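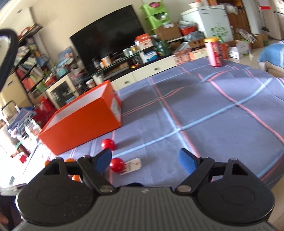

Posted by: Fuddale Produce Share, Home Packing Desk
To: home-packing list
Re: Loose fruit, box lids and use of the living room table
2 min read

Dear members,

The Home Packing Desk thanks the household in Quintero for its message, which is quoted in full below. Several other households have raised similar points since the December round began, and a single reply to the whole list seemed appropriate.

> To: home-packing list
> Subject: Loose fruit, box lids and use of the living room table
>
> Good evening,
>
> We have packed from our living room for two rounds and would be grateful for guidance on three matters.
>
> First, our box has no lid. The written instructions mention closing the box before it leaves the table, and we are unsure whether we should ask for another one or cover it ourselves.
>
> Second, the smaller items roll. We use a round table with a cloth on it, and each time an orange is put down, something else moves toward the edge. A tray has been suggested, but our table does not have room for a tray and the box together.
>
> Third, the room is a family room with a television, books and a good deal stored in it. Is this acceptable, or does the Share expect packing to be done in a kitchen?
>
> With thanks,
> A packing household, Quintero

On the first matter, open boxes are acceptable. The instruction about closing the box was written for the deep cartons used on the Vurura route, and it should have been removed when the shallow boxes were introduced. Households with an open box should leave it open. Please do not stretch film across the top. If the box must wait overnight, a clean dish towel laid over the fruit is sufficient, and the towel should be taken off before collection.

The label on the end of the box must remain readable. Drivers on the Drotar route read the labels with the boxes already stacked, and a box turned the wrong way has to be taken out and put back. Of the 35 boxes in the last round, 34 reached the correct stop. The remaining box had a second label placed over the first. A household that finds an error on a label should write to the desk and leave the original in place.

On the second matter, a round table is suitable, and so is a tablecloth, provided that the cloth is smooth and does not hang low enough to be caught by a chair or a sleeve. An orange plaid or a purple one makes no difference to the fruit. Households without room for a tray may set the box on the table first and place the loose items close against its sides. A folded hand towel along the open side will serve as a stop.

Items should be lifted into the box one at a time and set down inside it. They should not be dropped or rolled over the rim. Larger citrus goes in first, along the sides. Tangerines follow, and cherry tomatoes are placed last, where no orange can settle on them. We have received comments that this order is slower than filling from one end. It is, and we ask that it be kept all the same. 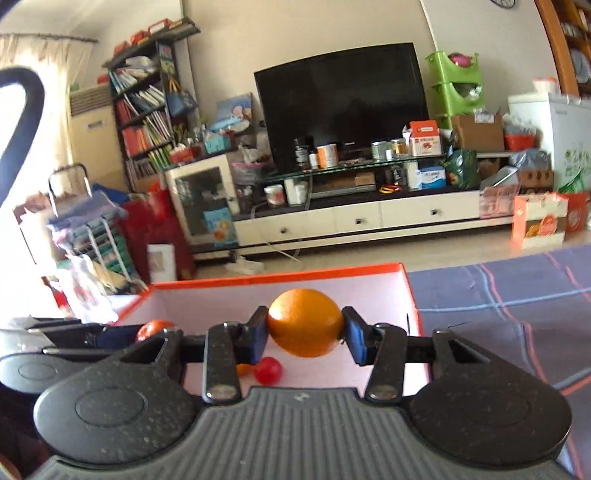
Any orange with a soft place in the peel should be set aside and kept by the household. A darker mark on firm peel is not a reason to withhold the fruit. The desk has seen sound oranges held back for appearance alone, and recipients have told us that they would prefer to have them.

Small cards and notes should be kept out of the box until packing is finished. The contents card is then placed upright between the fruit and the end wall. Cards laid underneath the fruit are seldom found before the box is empty.

On the third matter, the Share does not require the use of a kitchen. A living room is acceptable, including one in which books, textiles and household goods are stored. The requirements concern the table and the path to it:

– The table should hold only what is needed for packing. Jars, tins and other containers may stay toward the back if they have lids.
– Shopping bags and small boxes on the floor should be moved out of the path between the table and the door.
– Packed fruit should not stand in direct sun or in the air stream of a heating or cooling unit. A sheer curtain does not provide enough shade at midday.
– Boxes should not be placed on top of bookcases or on a television stand while they await collection.

Most households should allow 20 minutes for one box, with the table cleared beforehand. Collection remains on Tuesday. Households that cannot be at home should reply to the list coordinator's address and leave the box with a neighbor who is also on the route.

A corrected instruction sheet, without the line about lids, will be sent to this list before the next round. Earlier sheets may be discarded – the label section is otherwise unchanged.

Respectfully,
Home Packing Desk
Fuddale Produce Share

Search this list Enter keywords Go

Contact the list owner | © Fuddale Produce Share | Back to top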